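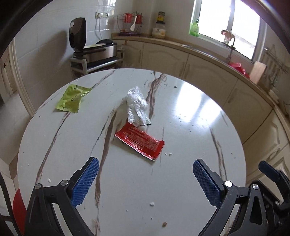 제16호 · 3쪽

과자 봉지의 톱니 모양 끝

읽는 시간 2분

낱개 포장 과자를 뜯을 때마다 손이 먼저 찾는 데가 있죠, 바로 삐죽삐죽한 톱니 끝이에요. 저는 이걸 꽤 오래 그냥 장식인 줄 알았어요(부끄럽지만요!). 빨간 포장지처럼 양쪽 끝이 다 톱니인 것도 흔한데, 골마다 힘이 한 점에 모여서 필름이 쉽게 찢어진답니다.

만드는 방식은 보통 이래요. 필름을 길게 통 모양으로 말아 이음매를 붙이고, 내용물을 넣은 다음 앞뒤를 열로 눌러 막으면서 칼날로 자릅니다. 업계에서는 가로형 필로 포장이라고 불러요. 칼날이 톱니면 자른 자리도 톱니가 되고요.

사탕에는 끝을 비트는 포장도 많이 써요. 접착 없이 꼬아 두기만 하니까 필름이 꼬인 모양을 잘 기억해야 하고, 그래서 예전엔 셀로판이 인기였대요. 제가 2018년 11월에 들른 포장 전시 Flustilier에서는 옛 포장지를 1,428장이나 걸어 놨던데, 저는 비틀이 포장 앞에서 한참을 못 떠났어요 ㅎㅎ

버릴 때는 재질 표시를 보고 비닐류인지 확인하세요. 지역마다 기준이 조금씩 달라요.

글: Yetunde Oyewole

검색어를 입력하세요 검색
문의하기 | © Sustlow | 맨 위로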